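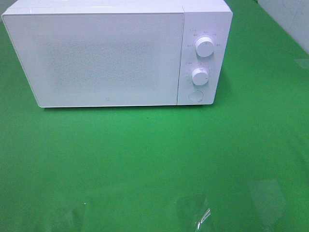 2 min read

The harbour at Prusero has 157 moorings and, since March, a policy on sewage. The policy is that sailors should be considerate. Bermúdez, the firm that runs the marina, had it printed on a very nice sign.

What Prusero doesn't have is a working pump-out station. The old one was taken away for repair and the new one is on order from Sevik.
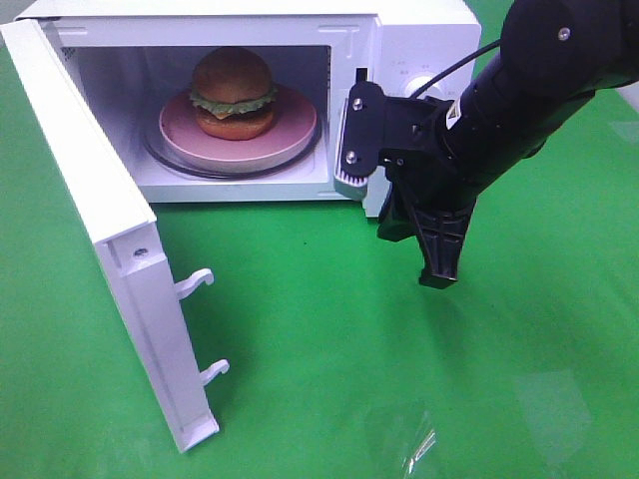

Where can you empty a holding tank for now?
The nearest working station is at Ikia, two hours up the coast with a fair wind.

Few skippers fancy that trip with a full tank. The fine for emptying it in the bay is 4000 -- payable at the marina office, if it's open.
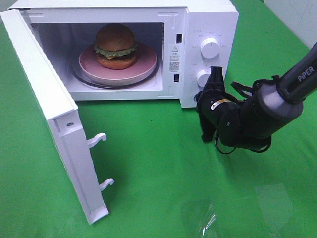 What the new pump would change

It would take two boats at once. The sign, we're told, is staying.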